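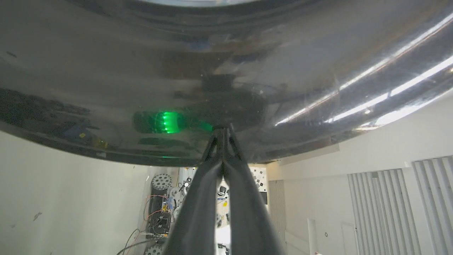

Clisa Touch is a contact-estimation kit for two-finger grippers that already have a small camera at the wrist. It grew out of a research question we were asked so often that we gave in and tested it: can a robot tell where it is touching a shiny thing, using nothing but a picture of the shiny thing? Polished metal is what most vision methods dread. Stainless steel shows the camera smudges, streaks of light, a green glow from somewhere else and a blurry dark version of the robot's own hardware, hovering right over the spot where the fingertips meet the curve. Most pipelines treat that reflection as rubbish and mask it out. Clisa reads it.

How it works

The method treats the dark reflection as a second view of the gripper. As the fingers approach a curved surface, they and their reflection close on each other, and the rate at which they do so depends on distance and on how the metal bends. Clisa fits both at once, then reports a contact point and a surface direction. It needs no depth sensor, which is a mercy, as depth sensors look at a polished bowl and report a hole in the universe.

Bright streaks are used too, though with less trust. They slide along the curve as the wrist moves, and over a short approach they help to settle arguments about which way the surface is facing. Fingerprints are left alone. We did try cleaning the bowls between trials and the estimates got slightly worse, so the cloth has been retired.

What we measured

The paper behind the kit, written with the Merkitz test lab, covers 1,942 approaches to bowls, pots, lids and one very smug kettle. Of these, 228 were thrown out before scoring, mostly for lost camera sync. The rest were scored against a force sensor under the object, which had no opinion about reflections and was therefore put in charge.

Contact timing was the strong result. Position was good on smooth curves and poor near rims, where the reflection folds up on itself. Brushed steel works if the grain is fine. Glass does not work, and we would be grateful if people stopped sending us glass.

In the box

– Clisa software licence for one robot
– 4 matte black finger sleeves (gloss ones reflect the reflection, and it goes downhill from there)
– Calibration card and stand
– The full set of Merkitz trial recordings, failures included
– Printed guide, 464 pages in the first draft, now mercifully shorter

Works with Escobedo and Gullel wrist mounts. Other mounts need the adapter plate, sold separately. Guide and software last revised 2 April 2022.

We use cookies to remember your basket and your language. By carrying on you accept this. Accept / Settings

Comments (3)

panhandler: Does it cope with dents? Our test pots have had a hard life.

Clisa support: Shallow ones, yes. Sharp dents behave like rims, so expect the position to wander. Timing should hold up.

grip_and_grumble: Bought this in February. Contact timing is as good as they claim. The calibration stand wobbles and I have folded a beer mat under it.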